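My Annual Apartment Safety Inspection, Conducted By Me, On Me

Unit 11, Fudstead Arms
Inspected 6/1/21
Inspector: also the tenant

The landlord said we could either let his guy in or fill this out ourselves and drop it in the box by the mail slots. I have seen his guy. I filled it out myself, and I've been very fair, I think, considering how well I know the tenant.

1. Smoke detector, hallway
Result: PASS
It chirps every 400 seconds (I timed it during a bath), so clearly there's something alive in there. I gave it a new battery in November and it chirped at me the whole time I was on the chair.

2. Smoke detector, bedroom
Result: NOT FOUND
There's a round clean patch on the ceiling where one used to be. Very clean patch! Best paint in the unit.

3. Extension cords
Result: PASS WITH COMMENTS
The form says no cord may be plugged into another cord. Mine go cord, power strip, cord, lamp, so technically there's a power strip in between and I feel good about that. I moved the Drukuvero space heater off the chain and onto the wall outlet, where it makes a hum instead of a smell.

4. Fire extinguisher
Result: PASS
Present, under the sink, behind the bags full of bags. Took me 3 minutes to get to it, and I knew where it was. The tag says to see page 2 of the manual. I do not have page 1.
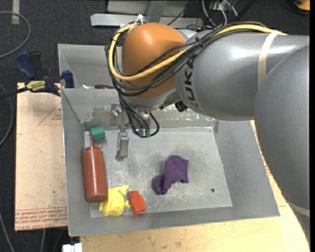 Gray and orange KUKA arm over an open metal bin.

5. Stove and oven
Result: FAIL
I store my baking sheets in the oven, and also the takeout menus from Nautiyal, and also one slipper. All of it has now been removed except the slipper, which is a little bit attached. Front left burner clicks but won't light — I wrote to the office about this and got back a flyer for the pool. We don't have a pool.

6. Windows and exits
Result: PASS
Both windows open. One of them closes. The fire escape is clear apart from my Elto folding bike, a fern, and the downstairs neighbor's fern, which has been coming up to visit.

7. Bathroom
Result: PASS WITH COMMENTS
Non-slip mat is in place and I have only slipped next to it. The outlet by the sink has a test button, so I pushed it, and the clock on the microwave went out. Put this down as "working."

8. Door locks
Result: PASS
Deadbolt good. Chain good. The keypad code for the lobby is still 1322 and it's still written on the lobby door, in pen, on the outside.

Overall: 5 pass or sort of pass... hang on, more than that. Overall: PASS.

To fix before next inspection: bedroom detector, burner, slipper.

Signed, the inspector
Received and agreed to, the tenant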